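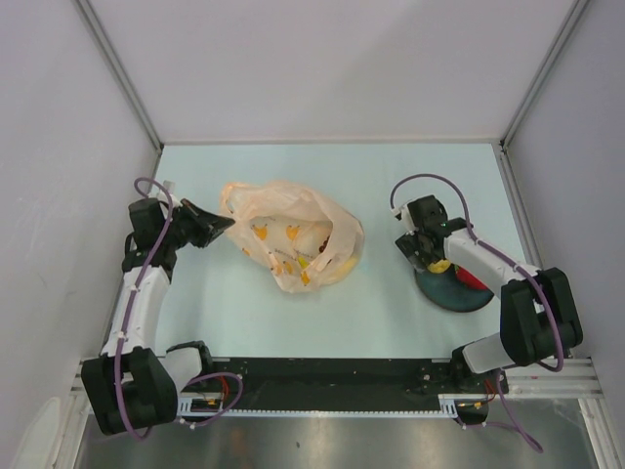

Is it strong enough for groceries, or is it more of a snacks-and-small-stuff bag? I've ripped enough thin ones in parking lots to be suspicious.

Fair question, and one I get a lot in the comments on this page! Small stuff, mostly. I sell the Prastix peach carrier as a light bag, and I'd sooner you bought it knowing that than filled it with canned tomatoes and came back mad at me. Fruit, bread rolls, a T-shirt, a paperback, a couple of toys for a party bag, all fine. My own limit is 5 pounds, and I've gone over it plenty of times when I was in a hurry (don't tell the folks at Qureshi, who make them for us).

Prastix Peach Carrier Bag, Printed
Sold by: Cuseck Shop & Counter Supplies, Losham
In stock, ships from our own back room

What you're getting

A thin, see-through-ish plastic bag with carry handles, in a soft peach color, with a cheerful little print in orange and yellow. I've carried a bunch of different bags over the years and this is the one I keep taking home for myself. It's partly the color. Most counter bags are either white or that sad gray-white that looks used before you've even opened it, and this one looks nice with the light coming through it. Put something yellow in there and it shows right up through the side, which I like a lot more than I probably should.

Since you can half see in, it's a good bag for pickup orders. I pack ours in the morning and line them up on the shelf, and I can usually tell the one with the lemons from the one with the tea towels without untying anything. Reds come through darker than you'd expect, by the way. If you're a toy shop or a candy counter and the colors matter to you, try a few of your own things in one before you order the big carton. I'll happily put a couple of loose bags in with any other order if you ask in the notes box.

What it's like to use

Very light, very crinkly. This is a loud bag! If you run a library shop or anywhere people whisper, you've been warned. It creases as soon as you touch it and it stays creased, so if you need a crisp flat bag for a boutique window look, get the Losham paper carrier and save yourself the trouble.

The handles are made from the same film as the rest, and they gather up into a soft rope when you hold them. I find that comfortable enough for a walk to the car. For a longer walk I bunch both handles together and hold the bag by the neck, right where it narrows, and it sits better in my hand that way.
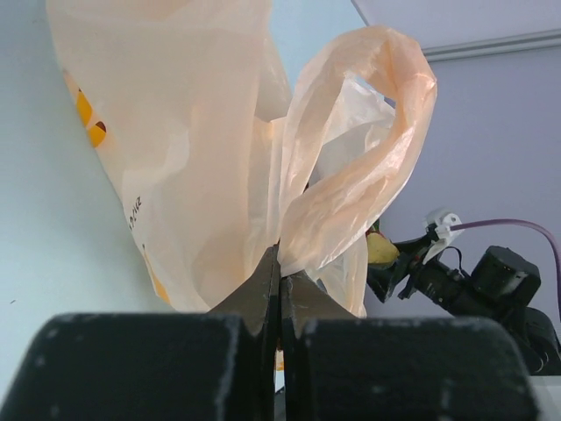
Peach carrier, handle loop and printed side.

Opening them is the part everybody grumbles about, me included. New bags cling. Rub the top edge between your finger and thumb, get a little air in, then give it one shake by the handles. If you're packing alone, set the bag down on the counter, fold the top back a little, and drop things in with your free hand. It will flop over. It's a floppy bag! A plate or a shallow bowl next to you helps, by the way: I tip the small things out onto the plate first, then pick them up one at a time and drop them in. Way less chasing things across the counter, and you notice if something's missing from the order.

For anything with a corner, put the corner facing up. Boxes of tea are the worst for this. I had a whole afternoon of split bags once before I figured out I'd been dropping them in corner first.

Things people ask me

Can I tie it shut? Yes, the handles are long enough for a single knot when the bag is up to half full. Past that, use a twist tie or a bit of string.

Does the print rub off? I've had one riding around in the bottom of my tote since June and the print is still on it, though it's pretty folded up and you have to flatten it out to see what it says. I wouldn't put a bag with the print turned inward against white cloth on a hot day, just to be safe.

Can I get it with my own logo? Only by the carton, and only through Qureshi. It takes a while. Send me a note with your artwork and I'll pass it along and let you know what they say.

Do you have other colors? Not in this print. There's a plain mint and a plain white in the same film, and I've asked for a yellow more than once. No luck so far.

Is it okay for unwrapped food? I'd keep food in its own wrapper or peel. Whole oranges and bananas, sure. I don't sell this one as a food-contact bag, so please don't use it as a sandwich bag or put it in the freezer.

Can I use it again? Oh, please do. I shake mine out, fold it in thirds the long way, and then roll it up from the bottom and tuck the handles in. It ends up small enough for a jacket pocket. Some of you like the triangle fold and have sent me very firm messages about it. I've tried it and mine always come undone in the drawer.

One thing to be careful with: it's thin film, so keep bags away from babies, little kids and pets, and don't leave a stack of them where small hands can pull them down. 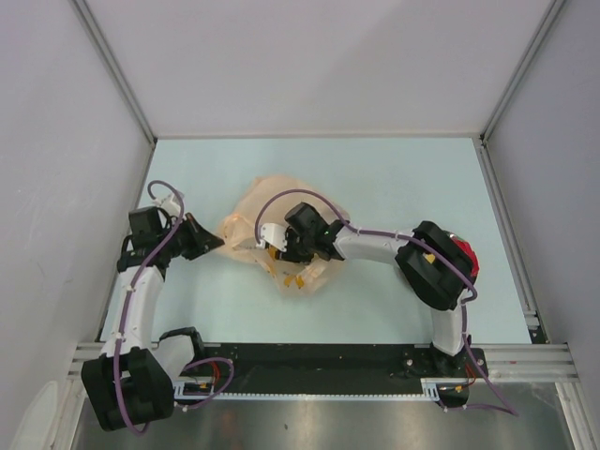
Packs and prices

You can buy it two ways. The counter sleeve is held with a paper band and is what I'd get if you're a market stall or you're doing one big party. The carton is 600 bags, packed as 6 sleeves, and it's $94 with shipping already in the price. It's a heavier box than you'd guess for something that weighs nothing by the bag, so have it dropped somewhere you don't need to carry it upstairs.

Store the carton shut and out of direct sun. Mine lives under the counter. I left an open sleeve on a windowsill for most of a summer and the top few bags went pale, and they tore easier too.

If a sleeve shows up with the band off and the bags all crumpled together, they're fine to use, but write to me anyway and I'll knock something off your next order. If there are bags with a split seam in there, same deal, and a quick photo helps me when I talk to the maker.

Goes well with

The Cuseck twist ties in the jar (the short ones, the long ones are overkill here). Our counter hook, the plain wire one, which holds a sleeve by the handles so you can pull a bag off with one hand. And the Losham paper carrier for anything heavy or pointy. I keep both kinds at the register and grab whichever suits what's being bought. I only ever run out of the peach ones.

Returns

Unopened sleeves and cartons can come back to us in Losham, just keep the paper band on. Opened sleeves I can't take, sorry, but if you really don't get along with the bag, write and tell me what you're packing and I'll try to point you at one that fits.

Page updated 16 Feb 2019. Carton price is new, sleeve price hasn't changed and is shown in the cart.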